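Clullby demonstration FAQ

Do I need to know how to program?
No. You drive the arm with the hand controller, and Clullby records what you did, hesitations included.

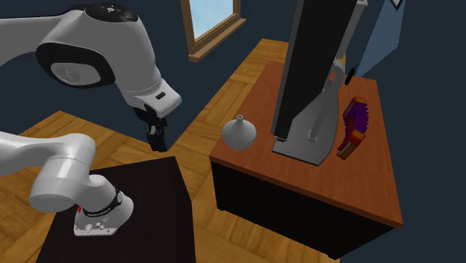 How many demonstrations does a task need?
Usually 18, if they're tidy. Start each one with the gripper open and empty. For desk tasks, go slowly near the vase. It has a very thin neck and you have four tries per session.

Can I delete a bad one?
Yes. We all do.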